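3.2 Surfaces used for short-term placement

Participants in the Karnley homes were asked to go about their usual tidying and to leave the table in whatever state they found it. We coded each table for what was lying on it, how long the items stayed, and where they went afterward. Across the 40 households we logged 2,483 placements, a placement being any item put down on a table and released.

Flat items behaved differently from the rest. Sheets of paper, placemats and folded cloths tended to stay where they were first put, and smaller things collected beside them or on top of them. In the Grunditstead pilot (Lysenko and Ondieki) the same pattern was reported for kitchen counters, but that study did not separate flat items from low ones such as saucers, so the two sets of results cannot be compared directly.

Table shape also mattered. On rectangular tables, people lined up sheets and mats with the edges. Round tables gave them no straight edge to work from, and a large sheet often took over most of the top and pushed place settings toward the far side. Glass tops were coded separately, as 13 of the households had one.

Storage close to the table was the other factor. Where a cabinet could be opened while standing at the table, we recorded it as "within reach" and noted whether its door was open at the time of the observation. Figure 4 gives a case from this group. The large white sheet was coded as the main flat item, the placemat as displaced, and the two small objects as edge items.

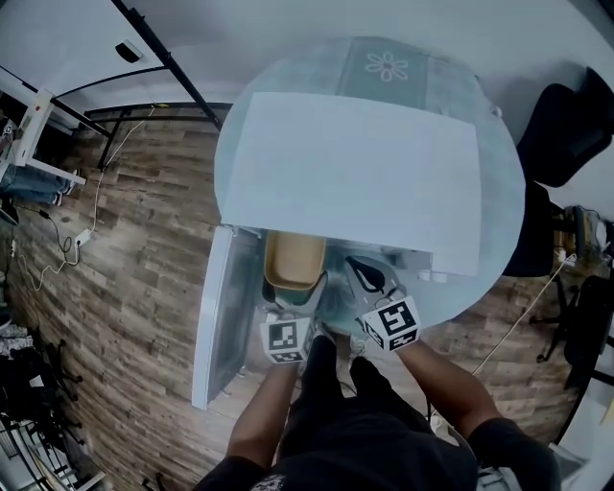 Figure 4. Round glass table with a white sheet over most of the top and a gray-green placemat with a flower outline at the far side. The cabinet door is open, with a tan rounded container inside.

3.3 Coding of containers

A container was included if it stood on the table or in storage within reach of it. Lids were not coded as separate items. Khrystyna Lysenko coded all of the sessions, and a second coder worked through 200 placements drawn from the full set.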